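The Width Estimate

The ticket had been open for 127 days when it was assigned to Mechthild Wieser. Its title was "Shoe task: pair treated as one object." Four people had commented on it. The last comment said the problem was in the planner and should be moved to the planning queue, where it had already been twice.

She began with the log. Plosstead wrote one line for each control cycle: a timestamp, the two gripper poses, the two commanded widths, and a confidence value. In the failing runs the commanded width of the right gripper opened to its limit and stayed there. The planner had asked for a grasp wider than the hardware allowed, and the controller had clipped the request without raising an error. This was documented behavior. She had written the documentation.

She opened the demonstration episodes and stepped through them next to the log.

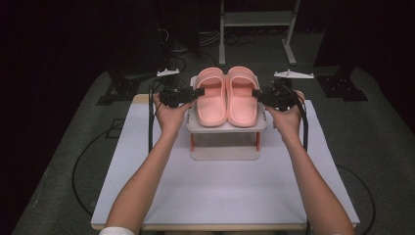 1. Perception

The segmentation module, Pliretti, had returned a single mask covering both sandals. They were the same pink, they were nearly touching, and the gap between them was a few pixels across. The module merged regions separated by less than a threshold. The threshold was 6.

Wieser looked up who had set it. The commit was from February and the message read "fix holes in mask." The author was Moen, who sat on the other side of the partition and was eating soup.

"Why six?" she asked.

"Five left holes," Moen said.

"In what?"

Moen thought about it. "A colander."

She thanked him and went back to her desk. She could lower the threshold and wait for the colander to come back as a ticket of its own, or she could give the planner a second source of evidence. The head view saw the pair. The gripper view, from close up, saw mostly one sandal at a time. Plosstead received both streams and used the second only to refine a grasp after the first had proposed it.

She wrote a check that ran in the other order. If the mask from the head view was wider than the maximum opening, the planner would hold the proposal, request the gripper view, and look for a crease or an edge along which the mask could be divided. The change came to 4 functions, one of which existed to convert between two coordinate conventions that should have been the same convention.

At six in the evening she queued a replay over all 1,067 stored episodes and stayed to watch the first of them go by. Each one printed a line. Most of the lines said "unchanged."

She stopped the output at a close view from one of the shoe episodes. The right finger was against the pink foam and the left was well away from it, with white tabletop between them. The old planner had scored the approach as a completed grasp. The new one scored it as contact on one side, width unresolved, and declined to proceed. 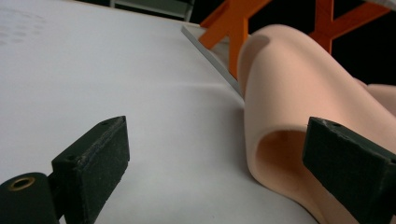

Results

The replay finished during the night. The merged masks in the shoe task were divided in all but some 6 episodes, and in those the planner held and reported the reason. The colander was unchanged.

Wieser attached the summary to the ticket and read it once more before submitting. Under "Root cause" she had written that the controller clipped an invalid request silently. She deleted "silently," then put it back, then added a line below it: clipping now raises a warning. She made that change as well. It took less time than deciding to.

The reviewer assigned by the system was Moen. He approved it at 9:14 with one comment, on line 40, asking whether the warning could be made optional. She replied that it could not. He marked the comment resolved.

The ticket closed on October 9, 2021. The next one in her queue was titled "Drilex: too many warnings." It had been filed eleven minutes earlier. She assigned it to herself and opened the log.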